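Raili Salminen has been building the same robot arm since September, and she would like it known that the first five versions don't count.

"Those were furniture," she says. "They stood there. One of them leaned."

The current one lives on the second floor of Clerngate, the shared workshop in Branisthorpe where she rents a bench between a man who restores accordions and a laser cutter with a waiting list. Its joints are printed, its motors came secondhand, and its wiring was redone in March after what she calls "the smell."

Her ambitions are domestic. She wants it to clear a table. Cups first, then maybe spoons, "and plates when I'm a better person." She taped off the work surface so she could tell the arm which square to try, and so she'd know how badly it had missed. 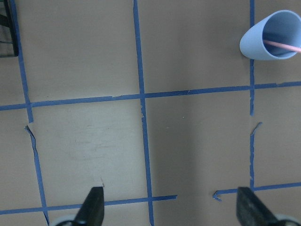 "Painter's tape was supposed to be the temporary solution," Salminen says. "I have a drawing for a proper grid. It's a lovely drawing."

The tape pays for every bad approach. When the arm comes in too low, the fingers scrape, and she has given up patching the lines after each session. Her benchmate Toshio Tsuchiya once offered to engrave the squares for her. She declined on the grounds that she'd then have to measure them.

A cup standing up is easy, she says. A cup on its side is where her evenings go. Her best run is 9 pickups out of 12 tries, and she has been careful not to repeat the test.

Has she thought about just clearing the table herself?

"My sister asked me that. It takes me around two minutes. The arm needs longer, but I get to sit down."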